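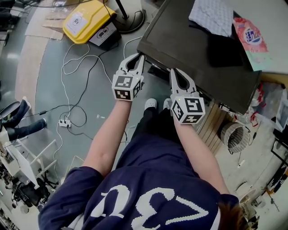 How Cotton Becomes a T-Shirt

A T-shirt is made of knitted cotton fabric. Cotton is a plant fiber. It grows around the seeds of the cotton plant inside a case called a boll. When the boll is ripe it splits open and the white fiber puffs out.

1. Picking and ginning

In many places cotton is planted in spring and the bolls begin to open in August or later. Farm machines pull the fiber from the plants. At this point the seeds are still stuck in it. A machine called a gin separates the two. The clean fiber, called lint, is pressed into large blocks called bales. The seeds can be crushed for oil or used as animal feed.

2. Spinning

Cotton fibers are short. Most are shorter than your little finger. A single fiber is weak and breaks when you pull it.

At the mill, the lint is carded. Carding means combing the fibers with wire teeth so that most of them point the same way. The result is a soft, loose rope called a sliver (say "SLY-ver"). The sliver is stretched thin and twisted. Twisting presses the fibers against each other, and the rubbing between them, called friction, keeps them from sliding apart. The twisted strand is yarn.

Try it: pull a small tuft from a cotton ball and tug both ends. It comes apart. Now twist a second tuft tightly between your fingers and tug again.

3. Knitting

There are two common ways to make cloth from yarn. Weaving crosses straight yarns over and under each other. Knitting joins loops of yarn.

T-shirts are knitted. When you pull a knitted fabric, the loops change shape, and when you let go, they move back toward their old shape. This is why a T-shirt can stretch over your head with no buttons or zipper. A woven cotton shirt stretches much less and usually needs an opening at the front.

Look at the cloth through a magnifying glass. The outside of most T-shirts shows rows of small V shapes. The inside shows small bumps. Both are parts of the same loops.

4. Dyeing

Raw cotton is off-white. The fabric is washed and often bleached, then soaked in dye. Dark colors such as navy blue need more dye than pale ones. Some of the extra dye stays loose in the cloth and comes out in the first few washes.

5. Cutting and sewing

The fabric is stacked in flat layers and cut to a pattern. A basic T-shirt has a front, a back, 2 sleeves and a neckband.

6. Printing

In screen printing, ink is pushed through a fine mesh. Part of the mesh is blocked, so ink passes only where the design is open. Each ink color needs its own screen. The ink is then heated until it sets.

Words to know

Boll: the seed case of the cotton plant
Lint: cotton fiber with the seeds removed
Sliver: a loose rope of combed fiber
Yarn: twisted fiber used for knitting or weaving

Text: Nazanin Bagheri. Checked by Tõnu Uibo.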